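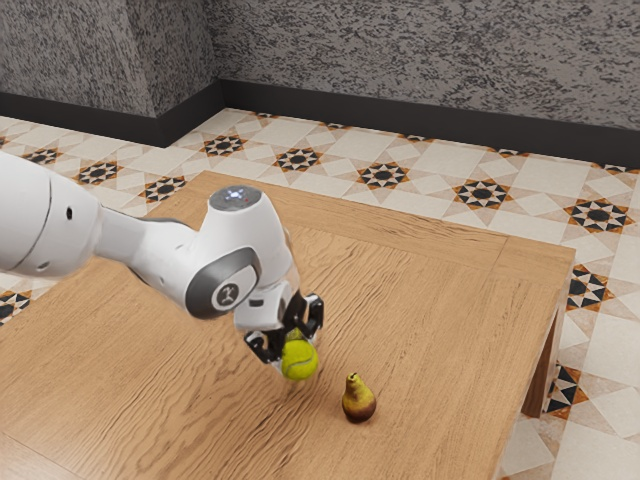
Datasets > Food and Travel > Ferness Line Eats

Print this page | E-mail this page

Ferness Line Eats: README

Places to eat within walking distance of the stations on the Ferness to Doltwood railroad line, with opening hours, prices and the dishes worth getting off the train for. If you've ever had a two-hour wait at Plisunetti Junction and spent it with a vending machine sandwich, this one's for you!

The current release has 482 places and 771 dishes. It started as a spreadsheet I kept for my own weekend trips, grew a second tab for bakeries, and then friends started asking for copies (and arguing with me about dumplings), so now it lives in a proper folder.

What's in the folder

places.csv: one row per restaurant, stall, bakery or bar. Has 14 columns, listed further down.
dishes.csv: one row per dish, linked to a place by place_id.
stations.csv: station names, the side of the tracks the main exit is on, and whether there are lockers.
CHANGES.txt: what moved, closed or got fixed in each release.

All files are UTF-8. Please keep them that way, or Hubáček's bakery loses its accents and looks very sad on a map.

Columns in places.csv

place_id, name, station, kind, walk_min, opens, closes, closed_days, price_low, price_high, cash_only, seats, last_checked, notes

walk_min is walking time in minutes from the main exit at a normal pace with a small bag. I walk these myself where I can. For the uphill places in Plisunetti, add a bit if you're dragging a suitcase.

opens and closes use the 24-hour clock. A place that shuts at 1 in the morning is written 25:00, which looks odd but sorts beautifully.

price_low and price_high are for one person with one drink, no dessert. Anything marked 0 in both is missing, not free.

seats can be yes, no or standing. "Standing" means a counter or ledge, and some of the best noodles on the whole line are in that group.
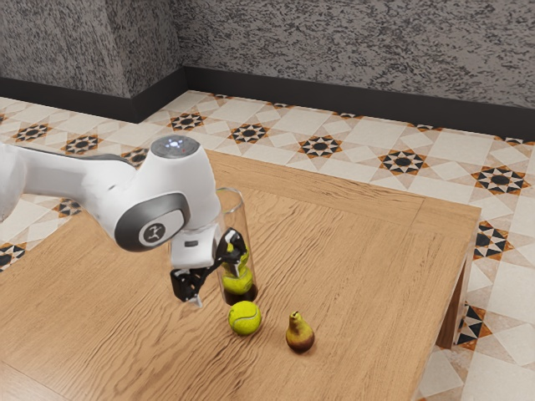 How places get added

Someone has to have eaten there. I don't copy from menus posted online or from other guides. Each row starts with a visit, and the hours come from the door or from asking at the counter. Rows are rechecked in March, and anything that hasn't been confirmed since the last round gets "old" in the notes.

Known gaps

Breakfast is thin. I'm a late riser, and it shows, especially in Doltwood, where only 6 places have opening times before 07:00. The harbor side of Ferness is well covered up to the fish market and then gets patchy. Food trucks are left out for now. They move too much for walk_min to mean anything.

Vegetarian dishes are tagged "veg" in dishes.csv, but broth is a guess more often than I'd like. Ask before ordering.

Good uses

Layover planning, day-trip maps, a printed list for your wallet, settling bets. A reader sent me a tiny script that picks a random lunch stop for whatever train you're on and I love it. It's in the extras folder.

Don't use the prices for anything serious. They're rounded, and lunch specials are mixed in with regular menus.

License

Free to use and share with credit to Ferness Line Eats. If you fix a row, send it back!

Related items

Plisunetti Market Stalls by Season
Doltwood Coffee Map
Hubáček Bakery Hours and Holiday Closings
Station Lockers on the Ferness Line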